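How I Track What I Spend on Gas (and How to Do It Yourself)

I've kept a gas log in every car I've owned, and people keep asking me how it works, usually right after they've filled up and are still mad at the receipt. So I'm writing the whole thing down. You don't need a computer for it, although I'll get to the spreadsheet near the end for those who like that sort of thing.

What you need

A small notebook that fits in the glove box, a pen that works when it's cold, and a car with an odometer. I also keep an envelope for receipts, mostly so they don't end up in the cup holder with the gum wrappers.

Start with a full tank

Fill the tank all the way up and let the pump click off by itself. Don't squeeze in more after the click. Write down the odometer reading and draw a line under it. That's your starting point, and you can ignore how many gallons went in this time, because you don't know how much was in there before.

My first line in the current notebook was written at the station in Brostby, on the hood of the car, in the rain, and you can hardly read it. Try to do better than that!

Every fill-up after that

Each time you buy gas, write down these things on one line:

Date
Odometer
Gallons, with all the decimals the pump gives you
Total paid
Town

I put the town instead of the name of the station because I can never remember which chain is which anymore, they repaint them so often. If you only put in a few dollars' worth, write it down anyway and put a P next to it for "partial." You'll need that later.

Do it before you start the engine. I used to tell myself I'd fill it in at home, and my first notebook has more blanks than numbers.

Working out your miles per gallon

Take the odometer reading from today and subtract the reading from the last time you filled it all the way. Divide by the gallons you just bought. If you had any partials in between, add those gallons in first, then divide.

Say you've gone 350 miles since the last full tank and the pump says 14 gallons. That's 25 miles per gallon. With a partial it goes like this: same 350 miles, you put in 4 gallons on the way home one evening (marked P) and then 10 more when you filled it up. Still 14 gallons, still 25. If you forget the partial you'll think you're getting 35 and you'll brag about it to your brother-in-law, and then you'll have to take it back. Ask me how I know.

One tank doesn't tell you much. Pumps click off at different points, and if you park on a slope you can lose or gain half a gallon that way. I wait until I have 7 fill-ups before I take the number seriously.

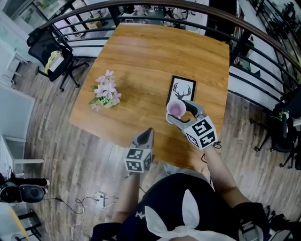 Page last changed: 29 March 2008

Working out your cost per mile

This is the number I care about more, since it's the one that comes out of my pocket. Add up what you paid over a stretch of full tanks, and divide by the miles you drove over the same stretch. Careful with the very first fill-up, the one above the line. It doesn't count, because you bought that gas before you started measuring.

Last fall I drove to Ladstead and back to help a friend move, 688 miles altogether. I filled up before I left and again when I got home, with one stop in the middle, and between the stop and the last fill it took 21.5 gallons. Divide it out and that's 32 miles per gallon, the best I've ever had from this car. It was nearly all highway and I was stuck behind a moving truck that wouldn't go over 55. My usual is closer to 26 -- so you can see what slowing down does.

If you want to know what a certain trip costs you, multiply the miles by your cost per mile. I did this for the run out to the discount store in Londau, where the gas is always a few cents cheaper and everybody goes on and on about it. It's 50 miles there and back from my house. At 25 miles per gallon that's two gallons burned to save maybe 40 cents on a tank. I don't go to Londau for gas anymore! If I'm there for something else, sure, I fill up.

How to figure out if a detour is worth it

Here's the quick way. Multiply the savings per gallon by how many gallons you're going to buy. Then take the extra miles (only the extra ones, both ways), divide by your miles per gallon, and multiply by the price of gas. If the first number is bigger, go.

So 5 cents off on 12 gallons is 60 cents. Four extra miles at 25 to the gallon is 0.16 gallons, and at $3.20 a gallon that's 51 cents. You've made nine cents. Go ahead if you like the drive.

Things that mess up the numbers

Winter. My mileage drops every November and comes back in the spring. Don't panic and take it to the shop the first cold week. Compare this winter with last winter, and if you don't have last winter, well, now you've got a reason to keep going.

Tires. Check the pressure once a month, in the morning before you've driven anywhere. Use the number on the sticker inside the driver's door. The one on the side of the tire is the maximum and it's usually too high.

New tires in a different size. These change what the odometer says. You can check it against the mile markers on the highway, over ten miles or so, with somebody else reading the markers please.

Other drivers. If someone else borrows the car and buys gas, they won't write it down. I've taped a note on the fuel door. It works half the time.

A skipped fill-up. If you missed one completely, don't guess. Fill the tank, draw a new line, and start over from there. You only lose the one stretch.

Putting it in a spreadsheet

Apolline Marchal wrote to me after the first version of this page and asked how to set it up on the computer, so this part is for her. Put the date in column A, odometer in B, gallons in C, dollars in D, and the town in E. Row 1 is for the headings and row 2 is your starting fill. In F3, type

=(B3-B2)/C3

and copy it down. That's your miles per gallon. In G3 type

=D3/(B3-B2)

and copy that down too, and there's your cost per mile. Neither one knows about partials. What I do is add the partial to the next full tank and type them in as one line, gallons and dollars both. It isn't elegant but it comes out right.

Make a line chart out of column F if you want to see it. Mine looks like a saw until you get 20 or so points on it, and then you start to see the winters.

Back it up somewhere. And keep the notebook going too -- I still write everything in the car first and type it in whenever I have a free evening, sometimes two months' worth at once.

What to look for

A slow drop over several tanks, outside of winter, means something. For me it was a dragging rear brake one time and an air filter another time. The brake I'd never have noticed otherwise. The man at the garage on Bhat Road told me the wheel was hot enough to cook on, and I'd been driving it like that for weeks, but the log had it going down from 26 to 22 before I ever smelled anything.

A sudden drop on one tank is nearly always a bad fill or a wrong number. Look at your handwriting first. A 1 that should've been a 7 will do it.

For those of you who drive in kilometers and liters: write down the same things, divide the liters by the kilometers, and multiply by 100. That gives you liters per 100 kilometers, and with that one a lower number is better, so don't get upset when it goes down.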